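Visit report: Mevcombe guest house refurbishment, January 2023

The visit was arranged by Danica Ristić, who manages maintenance for the owners, and lasted most of a morning. Its purpose was to look at how an old hotel building had been made quieter and warmer while staying open to paying guests. Six of us attended. Kuo-hua Ng took the readings and I kept the notes.

Work began in September on the street side, where traffic noise had been the main complaint. The original sash windows are protected and could not be replaced. Secondary glazing was fitted inside them instead, leaving a deep air gap, and the shutter boxes were packed with mineral wool. Reisinger supplied the glazing units. Two of them arrived out of square and were sent back, which delayed the upper floor.
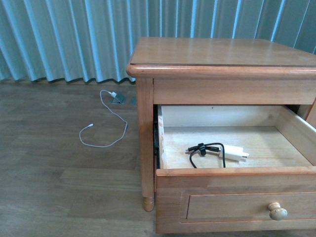

Acoustic treatment inside the bedrooms was kept modest. Carpet had been considered and was turned down on cleaning grounds, so the designers relied on fabric. A pleated curtain in pale teal, hung in regular folds to just above the floor, does part of this work. Folded cloth absorbs more of the middle and upper frequencies than the same cloth pulled flat, and the contractor's note asks housekeeping to keep the fullness even when curtains are rehung. It does very little for low-frequency noise such as idling buses — that is left to the glazing.

Heating was the second subject. The boiler is a condensing type, installed by Buvau, and feeds the existing radiators at a lower flow temperature than before. Amra Đorđević, the heating engineer, explained that 13 radiators had to be changed for larger ones and that the rest were adequate once flushed. Balancing took longer than planned. The return pipe to the rear wing was found to be partly blocked, and a section was cut out and renewed. 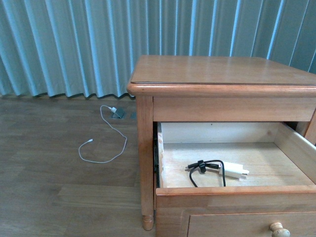
Bedroom furniture: nightstand with the upper drawer open.

Furniture was repaired where possible. The joiner, Kastriot Spahić, prefers waxed runners to metal slides in older pieces, as they can be renewed with a candle stub and need no screws in thin sides. He also adjusts the feet on site, the floors being out of level in several rooms.

Electrical work was limited by the walls. Chasing into the old plaster was not allowed on the upper floor, and surface trunking was thought ugly, so several circuits run below the boards. Ondero carried out the testing. Each circuit has its own residual current device, and the schedule is kept in a folder at reception.
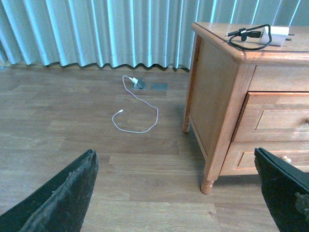
Floor outlet with its cover raised and a charging cable plugged in.

Zawadi Mrema asked how the floor boxes stand up to mopping. The answer was that staff are told to close the covers and use a damp cloth near them. No faults had been logged by the date of our visit.

Kuo-hua's readings in the front bedrooms gave a reduction of nearly 8 decibels against those taken before the work, with the windows shut. Bedroom doors are now the weak point. Drop seals have been priced, and Danica will send the figures once the owners have seen them.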